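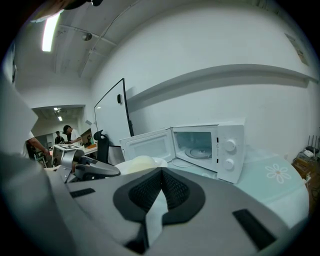
How to clean a microwave and get rid of the smell

Home > Kitchen > Cleaning guides
By Paweena Srisuk

Most microwaves don't need a special cleaner. A bowl of water, half a lemon and an old cloth will shift nearly everything, and the whole job fits into the time it takes to boil a pan of potatoes. This guide covers an ordinary countertop oven with a glass turntable. If yours is built in or has a grill element, read the maker's booklet first, as some parts may not come out.

What you need

A microwave-safe bowl or jug
Half a lemon, or 2 tablespoons of white vinegar
A wooden spoon or wooden skewer
Two soft cloths and a tea towel
Washing-up liquid
Bicarbonate of soda, for stains and smells

Step 1: Steam the inside

Half fill the bowl with water. Squeeze in the lemon and drop the skin in after it, or add the vinegar. Stand the wooden spoon in the bowl. Water heated in a very smooth container can go past boiling point without bubbling and then jump when you move it, and the spoon stops this.

Heat on full power for three minutes. Switch off and leave the door shut for another five. The steam needs that time to soften whatever is stuck to the walls. People who skip the wait end up scrubbing.

Step 2: Take out the turntable

Lift the bowl out with oven gloves. Then take out the glass plate and, underneath it, the plastic ring with the small wheels. Let the glass cool before it goes anywhere near water, or it may crack. Wash both in the sink with washing-up liquid. The wheels collect grease, and a cotton bud gets round them better than a cloth does. If the plate has started to judder as it turns, dirty wheels are the usual cause.

Step 3: Wipe from the top down

Start with the ceiling, which is the part most often missed. Work down the walls and the back and finish on the floor. Rinse the cloth often. There may be a small cover on one side wall, made of something like stiff card. It protects the part the microwaves come through. Wipe it gently, don't soak it and don't pull it off. If it is burnt or has a hole in it, stop using the oven until you have fitted a new one.

For brown spots that won't move, mix bicarbonate of soda with a little water to make a paste. Leave it on for ten minutes, then wipe away. Keep scourers and knives well clear of the lining. Once the paint is scratched it can rust, and rust can lead to sparks.

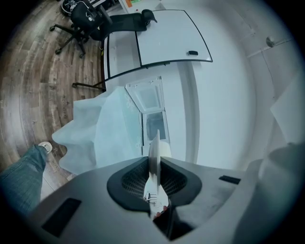

Step 4: Clean the door and seal

Wipe the inner face of the door, then the edges where it meets the oven. Crumbs here can stop the door closing flat. Look at the hinges and the catch while you are there. A door that is bent, loose or doesn't shut properly needs a repairer.

Step 5: Clean the controls

Unplug the oven first. Use a cloth that is barely damp and never spray anything straight on to the controls. On some models the knobs pull off for washing, but don't force them. Mine don't, so I run a cotton bud round the base of each one.

Step 6: Deal with the smell

Dry the inside with the tea towel and leave the door open for an hour. If you can still smell last night's fish, put a small dish of dry bicarbonate of soda inside overnight with the door closed. Take it out before you next use the oven - a note stuck on the front helps. Burnt popcorn is the hardest smell to clear and may need two or three nights.

How often?

A quick wipe after anything that spits, and the full clean once a fortnight. Covering food with a vented lid saves more work than any cleaning product.

Comments (2)

Ratree Mahawong
Can I use bottled lemon juice? I never have fresh ones in.

Paweena Srisuk
Yes, two tablespoons will do. Check it has no added sugar.

Last updated March 2019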